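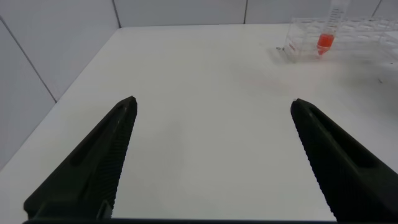 Fig. 1. White tabletop, black fingers open.

March, hide glue, continued from the Drarnusden chair repair

Second batch of the Windine pearl glue. Soaked overnight in cold water, 2 parts water to 1 part glue by weight, 200 g dry. Pearls fully swollen by 7:30, no hard centers when cut. Poured off nothing; all the water had been taken up.

Warmed in the double pot. The Bitar thermostat overshoots on the first cycle and then settles, so the glue jar goes in after the second click. Held at 60 C. Skimmed once. Runs off the brush in a continuous string at that strength, breaks into drops if thinned by a further tenth. Kept it at the string stage for the joints and thinned a small cup for sizing end grain.

Test joints: beech tenon in beech mortise, offcuts from the same board as last time. Shoulders cut with the fine saw, cheeks left off the saw in one set and planed in the other. Both sets warmed on the stove plate before glue-up. Open time in the shop this morning was roughly a minute before the surface skinned. Shop was 16 C, colder than I would like. Unwarmed pieces gelled before the shoulder closed and were thrown out.

Pulled one spare joint from the first batch by hanging the weight bucket off the end of the rail. First movement at 970 N, measured with the crane scale, failure in the wood along one cheek and in the glue along the other. The glue-side cheek had a shiny patch near the shoulder – starved, probably wiped dry on the way in. Next set gets glue on both faces.

Rotent liquid glue for comparison. Long open time, easy to place, but squeeze-out was still rubbery the next morning and the rail could be twisted by hand. The jar has no date on it. Not drawing anything from this until a fresh jar arrives.

Reversal: steam from the kettle hose into a 3 mm hole at the bottom of the mortise. Windine joint let go after 4 min with light tapping. Some raised grain on the shoulder, came down with a scraper. Acceptable for the chair.

Plane iron re-honed, 3000 stone and then strop. There is a nick at the left corner that needs the coarse stone first, not done.

To do:
cut second set, cheeks planed only
glue both faces, clamp overnight
log shop temperature at glue-up and at unclamping
reorder Rotent, ask for a dated jar
label the sizing cup – it looks the same as the full-strength one when cold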